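Workshop notebook, back bench
April 2, 2024

Morning first, before I forget it all. Desmond and I finally got to the sorting table for the Findau kit, the one we have been promising Lama since forever. The idea is simple enough on paper: colored blocks, a couple of dishes, a tray, and a stack of cards that tell you what goes where. On paper it took us five minutes. On the bench it ate the whole morning (and most of my good mood until the coffee arrived!).

Dishes

We have gone round and round on these. My vote was for three matching bowls because they stack and I am the one who has to pack the box. Desmond wanted everything different so you could say "the bowl," "the plate," "the tray" and nobody has to point. He won, and I will admit the cards read much better now. "Put a red one on the plate" is a nice short sentence. My old version had "the second dish from the left" in it and even I got it wrong when I sat on the other side of the table.

The rims are what I keep fussing over. Blue rim on the bowl, red rim on the plate, and then we go and use red and blue blocks. Of course everybody wants to match them up! I did it myself without reading the card. Desmond thinks that is a good thing for the easy cards, and for the harder ones we can ask for a mix and see who slows down. I'm half convinced. Want to try it with plain white dishes once before we print anything.

Tape

The dishes kept creeping. You put a block down a bit hard, the plate shifts, then it is up against the bowl and the next person starts from a different layout. So now there is clear tape on the tabletop for the spots. I wanted bright masking tape but it looked like a crime scene and pulled the eye away from the blocks. The clear stuff is fine when you are sitting right at it. From the door you'd never know.

Note for whoever wipes down: go around the tape, please. I lost two marks to the spray bottle and had to guess them back.

Card 11

This is the one we argued about the longest. It asks for a single red block in with the blues in the bowl, and only reds on the plate. Layout as it stood on the bench, three blues and a red up top, a pair of reds below, tray off to the right:
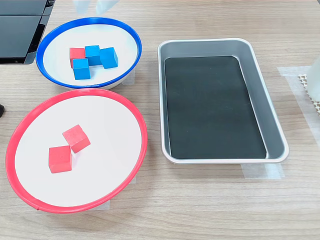 Blocks

Wood, painted, all one size. I like the matte paint a lot more than the shiny samples from Portela, which threw little highlights everywhere and felt sticky in the hand. The reds look slightly tired next to the blues, a bit faded, and I can't decide if I mind. Desmond says leave them. I say one more coat on the next batch and see. Wrote to Ekilholm to ask if they still mix that red, no answer yet.

Current count in the tub is 38, which should be plenty for two tables even after the usual few roll under the radiator. If you find one, the tub is on the low shelf, lid off.

Tray

Still not sure about the metal one. It is the right shape and it gives people a third place to think about, but it rings like a bell when a block lands in it. With one person at the bench that's sort of cheerful. With a full room, no thank you. Things to try: thick felt cut to fit in place of the black mat, or a cork sheet, or just swapping it for a wooden tray and giving up on the silver. I have felt left over from the Travstead drawers so that goes first. Must remember to round the corners when I cut it, the last liner I made for anything kept curling up.

Lama dropped in before lunch and went through some 5 cards standing up with her coat on. Her notes, as I scribbled them:

"Plate" and "tray" are fine, "dish" is confusing, take it out everywhere.
Print the card numbers bigger.
She would like the bowl and plate a little farther apart, her sleeve caught the rim reaching across.

The last one I agree with completely. I'll slide the bowl up a couple of inches tomorrow and redo the tape while I am there, so don't trust the current marks.

Still to do: felt for the tray, reprint the cards without "dish," white dishes test with Desmond, chase Ekilholm about the red. And buy more clear tape, we are down to the end of the roll and I can never find where it starts.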